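Skiser 2: a planner that sulks, mostly for good cause

Print this article | E-mail this to a friend

Sat 13 July

Anyone who has tried to get a two-armed robot to fold laundry will know the moment when you stop blaming the arms and begin to suspect the software. I reached it in January, with the planner we were then using, and have been shopping ever since. Skiser 2 is the latest thing through the door. I have now lived with it for long enough to have opinions, and to have lost one weekend to its licence server.

Skiser sits between your cameras and your arm drivers. You give it an overhead view and a description of the two arms, and it finds the garment, guesses what state the garment is in, picks grasp points and produces a joint plan for both sides. The guessing is the part you pay for. A licence costs 298 pounds a year for a single workstation, and the second workstation costs the same again – a pricing idea of great simplicity.

Installation is better than it was. The old version wanted its own operating system, more or less. The new one arrives as a container, asks for the calibration files, and then asks for them again in a slightly different format. Kekana, the free converter everybody uses, deals with this in seconds. Why Skiser doesn't simply include it is a question I have put to their support desk, who thanked me for my interest.

Calibration itself is pleasant. You wave each arm through 21 poses while the program fills in a little green bar, and at the end it gives you an error figure and a remark. Ours said "Acceptable", which I have had from relatives.

The planner is where the money went. Version one planned each arm separately and then checked for collisions, so that the left arm would set off with confidence and the right would wait, like a husband outside a changing room. Version 2 plans the pair together. Motions are shorter and the arms no longer take turns being polite. When it can't find a plan it says so and names the constraint that stopped it, and I can't praise this enough. Its predecessor said "Error 8" for everything, including success on one occasion.

Perception is more of a mixed bag. On plain cloth in a single colour it is very good. It finds collars and cuffs, and it keeps hold of which sleeve is which through a fold, where most of its rivals lose the thread. On patterns it becomes thoughtful. Stripes are the worst of the lot, and you can see the difficulty for yourself with a dark shirt once part of it has been turned over.
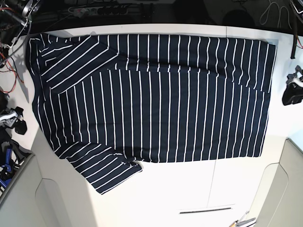 Graça Godinho wrote in after my first notes on this to say that I was being soft on them. Her view is that the state estimator leans far too hard on edges in the colour picture, that a stripe is nothing but edges, and that anyone selling a cloth planner ought to have met a shirt before. She turned the depth weighting up as far as it would go and got usable results, at the price of a longer pause before each grasp.

I tried her setting and she is right, pause included. The option is called "surface_bias" and lives in a file the manual mentions once, in an appendix about licensing. With it turned up, Skiser could generally tell a slanted sleeve from the body underneath. A fold where the stripes match up across the step still fooled it more often than I would like. It would declare the cloth flat, plan a grasp on an edge it had imagined, and report high confidence throughout.

The replay tool is a quiet pleasure. You can drag back through a run and see what the estimator believed at each step, laid over the camera view, and change a setting to see what it would have believed instead. I have spent whole evenings in there. Jaston's rival package has something similar, but it plays only forwards, and at one speed, like a school film.

Would I renew? Yes, with some grumbling, for the joint planning and the replay. If your work is towels, buy it tomorrow. If your work is shirts, ask for the trial, bring the stripiest one you own, and find that appendix before you ring support.

Recent reviews
Jaston Motion Desk: forwards only
Kekana converter, and why it ought to cost something
Lourenço Loureiro on writing a grasp checker in a fortnight
Notes from the Billthorpe tooling day
Cable simulators compared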